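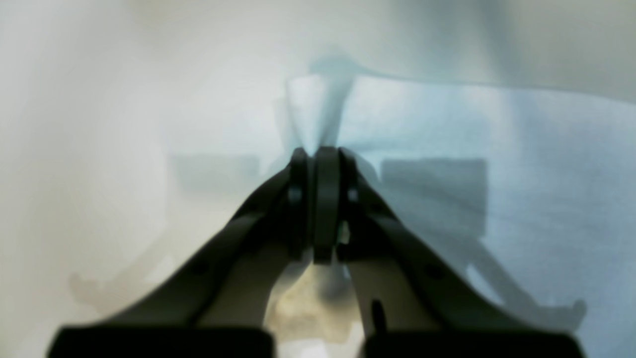
Dark gray fingers, closed at the tips.

Clalico handheld steamer review
Posted by Shagufta Kiani, August 24, 2025

I have hated ironing since I was a teenager, and I've reached the age where I'm allowed to stop pretending I'll get better at it. So when my old travel steamer started spitting brown water all over my good blouses this summer, I went looking for a proper one and ended up with the Clalico, which cost me $82 at Bajwa (they had the green one cheaper but I wanted the cream, sue me).

First impressions were good! It's heavier than the travel one but the weight sits low in the handle, so my wrist doesn't complain until I've done a few shirts. The tank clicks off the back and fits under the bathroom faucet, even our silly short one. The cord is long enough to reach from the outlet behind the dresser to the closet door where I hang everything. My old one came up a foot short and I had a permanent extension cord situation.

It heats up fast. The box says less than a minute and I believe it, though I never stood there with a timer. What I did time was the tank, and I got 12 minutes of steady steam out of a fill. For me that's a couple of shirts and a dress, and then a refill. If you do a whole family's laundry in one go, that will get old.

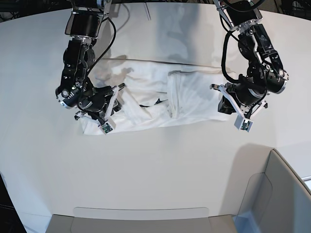 A crumpled white garment on a white tabletop, with the black arms working on it.

Now, T-shirts. Thin cotton comes out great, and so does anything jersey. I hang the shirt, pull the hem down with my free hand and go slowly from the shoulders. Thick cotton is another story. I took it to my brother-in-law Haris Paracha's oxford shirts before his interview in Skuvthorpe and after 20 minutes the plackets still looked like I'd slept in them. He wore a sweater over it. Linen is somewhere in between, meaning it looks nice as long as you like linen looking like linen.

Curtains were the surprise. I did the living room pair right on the rod, standing on the step stool, and the fold lines from the package dropped right out. I'd had those lines for almost 18 months – don't judge me.

Things I don't love: the trigger lock is stiff, and it's on the side where my thumb isn't. It drips if you tip it too far forward, so don't try doing a skirt flat on the bed. The little brush attachment fell off twice and the second time it went behind the radiator.

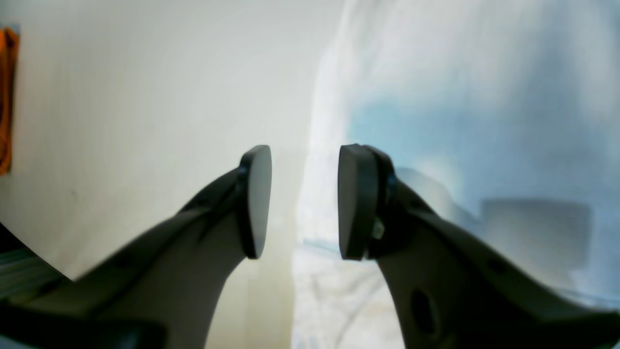
The brush is fine when it stays on, by the way. It lifts lint off a wool coat pretty well, and I'll be glad of that once September comes and the coats come out. A replacement is sold separately, which feels a bit cheap of them at this price.

I also tried the Plerkavia my neighbor swears by. It makes more steam, no question, but it's loud enough that the dog left the room, and it has to sit on the floor like a vacuum cleaner. If you have a laundry room, get that one. I have a hallway.

Would I buy the Clalico again? Yes, for tees, dresses and curtains. I'm keeping the iron for Haris's shirts, and he can be the one to use it.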